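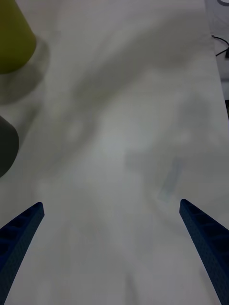

Gray smudges on a matte white table

Puspita Saragih
Posted 17 Sep 2023

I have a white table with a matte top that I use for meals and for craft stuff. After about 30 weeks of daily use it has gray marks where cups get set down and slid around. Dish soap takes off the food but the gray stays. I also have a few bits of clear tape stuck on that I can hardly see until my sleeve catches on them. What can I use that won't leave shiny spots? I don't know what the finish is, the label underneath just says Brokcombe and 483.

Wahyudi Hidayat

First look at the table in daylight from a couple of sides. On a matte white top half of what looks like dirt can be shadow from the cups, so move everything off before you start scrubbing.

For real marks, make a paste of baking soda and water, put it on a soft cloth and go lightly in straight lines. Wipe it off with clean water and dry it. Try it near a back corner first. Don't use a melamine sponge — it's a fine abrasive and it will polish a matte finish. I did that to mine in December and the shiny patch is still there.

Tape: warm it with a hair dryer on low, then lift one end with a plastic card. A drop of cooking oil gets the glue off. Wash the oil away with dish soap.

Teguh Liew

Felt pads on the bottom of the cups. Or coasters.

Dimas Oei

Agree on the baking soda. If the bottoms of your cups are unglazed they will keep marking it, and 400 grit wet sandpaper on the foot ring fixes that. Sand the cup, not the table.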